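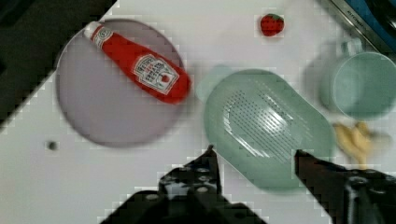 Search our site
Search

About us

Hi, I'm Ettore Messina, and I run Stesard, a little company that puts together play kitchen sets for preschools, libraries and family rooms. We work out of one long room in Manby, with shelves on three walls and a white table where every set gets laid out before it goes in a carton.

I started because my daughter's preschool had a play kitchen with a beautiful stove and nothing to cook. One spoon, I think, and half a pizza! So I went home and made a list of what kids would want to grab – a plate big enough to pile things on, a strawberry, a colander, a ketchup bottle – and I've been adding to that list ever since. It has 2,816 pieces on it now, and we keep 2,088 of them in stock (the rest come in when they come in, I'm sorry to say, and the waffles are always late).

People ask me which piece kids like best. Ketchup. Every time. They put it on the strawberries, they put it on the cake, they serve it by itself on a plate with great ceremony. I gave up arguing with that years ago and started treating the bottle as part of the basic set.

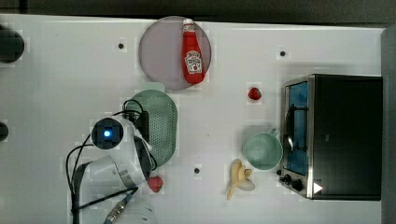 Colanders are my own favorite, and I'll go on about them if you let me. I like a pale green one with plenty of holes, big enough to hold a heap of tomatoes, and I like an oval better than a round one because two kids can get their hands in at once. The tomatoes need to be small and red and there should be more than one, or there will be tears.

We've sent out 1,885 sets so far. Each one is checked on the table against its packing list, wiped down and wrapped in paper, with the plates at the bottom and the fruit tucked into whatever has room. If a piece goes missing at your school, write and tell us the set name from the lid. We sell singles, even one strawberry.

You're welcome to come by in the morning, when the coffee's on and there's usually something spread out to look at. In July we close at noon – the room gets terribly warm.

Ettore

Related pages
Our basic kitchen set
The Otiment breakfast set
Ordering single pieces
Washing and storing play food
Visit us in Manby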